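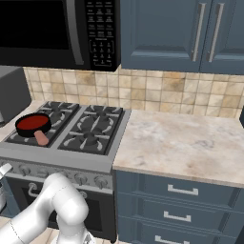

Microwave over the hob, with the blue wall cupboards next to it.

09/12/2022

I said in November that I would write up the bread, so here are my notes.

I have been baking one loaf every other day since the clocks went back. The recipe came from Beatrice Kashindye, who ran the evening class I went to in Derklow. It is a plain white loaf with a bit of rye in it. Strong flour, 100 grams of rye, salt, water, and a spoonful of starter from the jar. She does not weigh the starter and told me to stop weighing mine. I still weigh it.

The first few were poor. The crust was fine but the middle was gummy, and one stuck to the tin so badly that I had to cut it out in pieces. I blamed the flour, which was the cheap bag from the Lokeck market, and went and bought a dearer one. The next loaf was just the same. Beatrice asked how long I was leaving it to cool and I said five minutes, maybe ten. She told me to leave it two hours. That fixed most of it.

The other problem was the cold. My kitchen faces north and the heating goes off at nine, so the dough hardly moved overnight. The recipe says eight hours. In my house it needs 14, and I now mix it before tea and shape it the next morning. If I am out early it goes in the fridge and waits until I get back — it does not seem to mind.
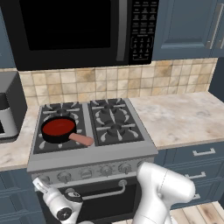 Blue cupboards and beige tiles, with the range below the microwave.

I have tried three tins. The long one from Kuvau is the best for sandwiches. The round one makes a loaf that looks good and is awkward to slice. The third was my mother's and has no name on it, and I mostly use that, greased with butter and dusted with semolina. Oil did not work for me.

For baking, I heat the oven as high as it goes, put the loaf in, and turn it down after the first 30 minutes. A dish of hot water on the bottom shelf helps the top to rise before it sets. I take the loaf out of the tin for the last few minutes so the sides can brown.

Costs, for those who asked: I have not worked it out properly. The flour has gone up again and the oven is not cheap to run, so I doubt I am saving anything over the shop loaf. I like it more, and it keeps for four days in a cloth bag.

Next I want to try the seeded one from the Kombo leaflet. It calls for malt flour, which I have not been able to find in town. If anyone reading this knows a shop that stocks it in small bags, please leave a comment.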